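Removing Layered Marker from a Small Whiteboard

Overwritten ink in several colors bonds in layers. Work from the newest layer down and keep the eraser pad dry.
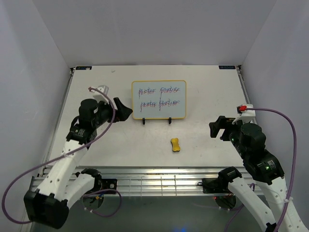

Idun Kvam writes that a dry pass should always come first, and that spraying cleaner onto fresh strokes only spreads blue into red and leaves a gray film. Her boards get the liquid last.

1. Set a footed board flat before applying pressure. The feet tend to slide on smooth tabletops.
2. Erase dry, top to bottom, in overlapping strokes. A shaped eraser with a narrow waist is held at the waist, pad fully down.
3. For ghosting, trace the old line with fresh dry-erase marker, wait 2 seconds, wipe.
4. For what remains, use isopropyl alcohol on a folded cotton cloth. Keep it off the painted edge.
5. Rinse with a damp cloth and dry. Leave the board blank overnight.

Abrasive pads: 1000 grit is already too coarse for melamine. Use none.

Replace the pad when it starts to leave streaks on a clean surface.

Related
Besten marker caps: storing horizontally
Degreasing a Wimgate bench top
Felt or foam: eraser pads compared
Label residue on metal rails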